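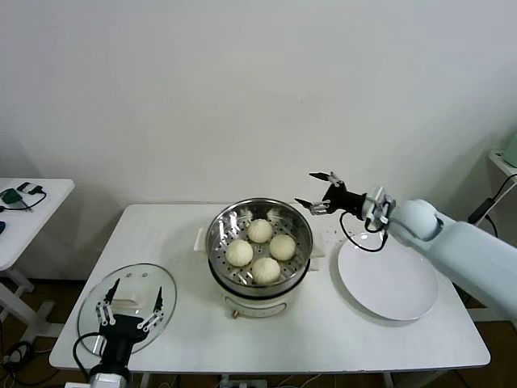
作業ノート　Trilance／饅頭の移し替え　2020年7月3日

記入:ピラス
立ち会い:ヴァレンティーニ、フィオーレ(午後から)、シュテッカー(昼まで。本人は「たまたま通りかかった」と主張)

配置

蒸し器は台の中央、ガラス蓋は左に平置き、皿は右。饅頭は前後左右に1つずつの菱形。この並びはフィオーレさんの指定で、先月までの横並びは本人いわく「人間に失礼」だったらしい。どの人間に失礼なのかは聞きそびれた。ただ、菱形にしてから右腕の指が隣の饅頭に触る回数は確かに減っている。感覚で十九年やってきた人の感覚には、たまに座標がついている。

左腕は蓋の係、右腕は饅頭の係。蓋を開けるところまでは左、そのあと右が1つずつつまんで皿に置く。最後に左が蓋を戻す。文章にすると三行で済む。三行で済む仕事に我々は春からかかりきりである。

午前

通し番号は前回からの続きで938番から。表の列がまた1つ増えた。「置いたあとの饅頭の機嫌」という列で、追加したのはヴァレンティーニさん。中身は、へこみ、皮の破れ、底の貼りつきの三段階評価なので、列名さえ直せばまともな項目である。列名は直さないと言っている。

最初の何回かは右の指の開きが広すぎた。つまみに行くというより、拍手をしに行く感じになる。開きを少し絞って再開。絞りすぎると今度は皮に指の跡が残る。シュテッカーさんはこの跡を見て「手作り感がある」と評した。総務の人は何でも売り文句に聞こえる言い方をする。

蓋については、左がつかむ位置を縁からもう少し内側に変えた。ガラスの縁をつまむと傾いて戻るので、結局つまみの側から行くのが正しい。フィオーレさんに電話で聞いたら「つまみはつまむためについている」と言われた。返す言葉がない。つまみの語源まで教わって電話を切る。

トング問題はまだ片付かない。Barbieriから届いた指先は2種類あり、細い方は饅頭に優しいが底の貼りつきに負ける。太い方は貼りつきに勝つが、饅頭にも勝つ。今日は細い方で通した。貼りついた回は中敷きの紙を敷けば済むのだが、紙を敷く工程を誰がやるのかという話になり、全員がしばらく自分の靴を見ていた。当面は人間がやる。

昼

シュテッカーさんが試食を申し出る。安全上の規定では試験に使った饅頭は食べないことになっている。規定を書いたのはシュテッカーさんである。本人に読み上げてもらったところ、読みながら少しずつ声が小さくなった。昼食は売店のパンになった。

この間に、Skivsideの厨房側と電話で打ち合わせ。向こうの要点をメモしておく。

一つ目。朝の蒸し場は今4人で回している。機械が入ったら何人になるのかを、現場は毎回聞いてくる。聞かれるたびに我々は「まだ決まっていません」と答えてきた。今日もそう答えた。電話の向こうの沈黙の長さからして、この返事の賞味期限は饅頭より短い。

二つ目。機械の横に立って見張る人は、蒸す人なのか、見張る人なのか。手当てが違うらしい。なるほど、と言って書き留めたが、なるほどで済む話ではないので、パーソンズさんに回す。

三つ目。火傷が減るなら歓迎だと、これははっきり言われた。蓋を取る瞬間に手首をやる人が多く、新人はだいたい最初の週に一度はやるそうだ。蓋だけやってくれる機械はないのか、とも聞かれた。ないことはない。というより、うちの左腕は今のところそれしかやっていない。

この三つ目は重要だと思う。我々は饅頭をつまむ方が花形だと思い込んで、右腕にばかり時間をかけてきた。現場が欲しがっているのは左腕の方かもしれない。右腕の調整に費やした時間を思い出すと胃が重い(パンのせいかもしれない)。

午後

フィオーレさん到着。Zurwoodの厨房で朝の分を終えてから来ているので、彼にとってはもう夕方である。最初に椅子を探し、次に文句を探す。今日の文句は以下の通り。

・皿が遠い。人間なら皿を左手で寄せる。
・蓋をひっくり返さずに置くな。滴が台に落ちる。
・つまむ前に一呼吸置け。蓋を開けてすぐの皮は弱い。
・機械の音が静かすぎて、働いているのか考えているのか分からない。

皿の件は、寄せれば済むので寄せた。右腕の可動範囲の都合で、近づけるにも限度があり、フィオーレさんの希望位置との中間で手打ち。蓋の向きは宿題。左手首を返す動きを入れると、ケーブルがねじれる方向に回る。逆回しなら行けるかもしれないが、遠回りの動きになって一回の時間が延びる。

「一呼吸」は、手順に待ち時間を入れて対応した。何秒かと聞いたら「一呼吸は一呼吸だ」と言うので、本人に深呼吸をしてもらってヴァレンティーニさんが計った。計られていると分かった途端に呼吸が長くなるので、雑談をしながらこっそり計り直した値を採用。変数名はfioreになった。本人には言っていない。このノートは本人も読む。

待ち時間を入れてから、皮の破れは目に見えて減った。理屈はあとで考えることにして、まず記録を取る。この半年、こういう順番ばかりである。現場の人が言う、入れてみる、よくなる、我々が理屈を後から付けて報告書に書く。報告書には我々の名前が載る。ヴァレンティーニさんがこれを気にしていて、次の報告からフィオーレさんの名前も入れるべきだと言う。賛成。本人は「名前はいいから駐車券を出してくれ」とのこと。両方申請する。

四時前の件

右の指が饅頭をつかんだまま皿の手前で止まった。エラーは出ていない。止まった理由を画面で探している間に、フィオーレさんが立ち上がって手を伸ばしかけたので、全員で止めた。本人は「落ちそうだったから」と言う。三十年前の自分でも同じことをしたはずだし、厨房ならそれが正しい。隣の人の手元で何か落ちそうなら手が出る。あの人たちはそうやって一緒に働いている。

機械の横ではそれをやってはいけない、と説明するのに思ったより時間がかかった。説明の内容が難しいわけではない。長年かけて身についた親切を、入口で預けてきてくださいと頼んでいるので、言う方も歯切れが悪くなる。

原因は待ち時間の入れ方だった。蓋のあとだけに入れるはずが、皿の前にも入っていて、しかもそちらは終わる条件がなかった。つまり永遠の一呼吸である。入れたのは私。直して再開、同じ止まり方はその後出ていない。

対策として、止まったときに誰が何をするかを紙にして貼ることにした。文面の案:

止まったら、手を出さない。
赤いボタンを押す。
饅頭はあきらめる。

三行目はフィオーレさんの強い反対により保留。「あきらめる」という言葉を厨房に貼るのは縁起が悪いらしい。代案は「饅頭はあとで」。だいぶ柔らかくなった。これで出す。

人の配置について(パーソンズさん宛のメモを兼ねる)

電話の件をそのまま転記するだけだと角が立つので、自分なりに整理しておく。

機械が受け持てそうなのは、今のところ蓋の開け閉めと、蒸し上がりを皿へ移すところまで。包む、並べる、蒸し加減を見る、紙を敷く、落ちたものを拾う、朝の業者と天気の話をする、は全部人間に残る。見積書の上では移し替えの時間が丸ごと浮くことになっているが、フィオーレさんに聞くと、移し替えの間は次の段の様子を横目で見たり、隣の人に声をかけたりしているという。つまり移し替えだけをしている時間というものが、もともと厨房にない。見積書にはある。

もう1つ。朝一番の新人は、まず移し替えから覚えるそうだ。蒸し上がった饅頭を触って、重さと皮の張りを手で覚えて、それから蒸し加減を任される。ここを機械に渡すと、新人はどこで饅頭を触るのか。フィオーレさんの提案は、週に何日かは機械を止めて人がやる日を作ること。導入前から停止日の相談をしている案件は珍しいと思うが、私はこれは真面目に検討した方がいいと思っている。

人数の質問には、そろそろ誰かが返事をする必要がある。減らさないなら減らさないと書いた紙がほしい。減らすつもりなら、現場に饅頭のつまみ方を教わっているこの状況はかなり気まずい。フィオーレさんは一度もその質問をしてこない。聞かれた方が楽だった。

夕方

上の部分をパーソンズさんに送る。返信は早く、「最後の段落は削れないか」とのこと。削らないで転送してくださいと返した。その後の返信はまだない。

フィオーレさんは帰りぎわに右腕をしばらく眺めて、「こいつは朝が早いのは平気なのか」と聞いた。平気です、と答えたら「そこだけは代わってもらいたい」と言って帰った。蒸し場の始業は本当に早い。要望として正式に記録しておく。

宿題

・蓋を返して置く動き。左手首、逆回しで試す(ピラス)
・待ち時間の終了条件、ほかにも抜けがないか全部見る(ピラス。反省を込めて)
・太い指先に何か柔らかいものをかぶせられないか、Barbieriに問い合わせ(ヴァレンティーニ)
・止まったときの紙、厨房の人にも読んでもらってから確定(ヴァレンティーニ)
・蓋だけの構成で見積もりを作り直す。右腕なしだといくらになるか(シュテッカー)
・人数の件、文書で(パーソンズ)
・駐車券(シュテッカー)
・来週の試験は200回を予定。饅頭の手配がまだ。業者には「食べない」と言わないこと。前回言ったら電話口で悲しまれた

追記

台の上に小さい黒っぽい粒がいくつか散っている。ヴァレンティーニさんは胡椒説、私は何かの削りかす説。厨房に持っていく前に正体を確かめておくこと。拭いてしまう前に一度ルーペで見る。拭くのは見た人がやる。

追記2(ヴァレンティーニ)

見ました。分かりませんでした。拭きました。列名は直しません。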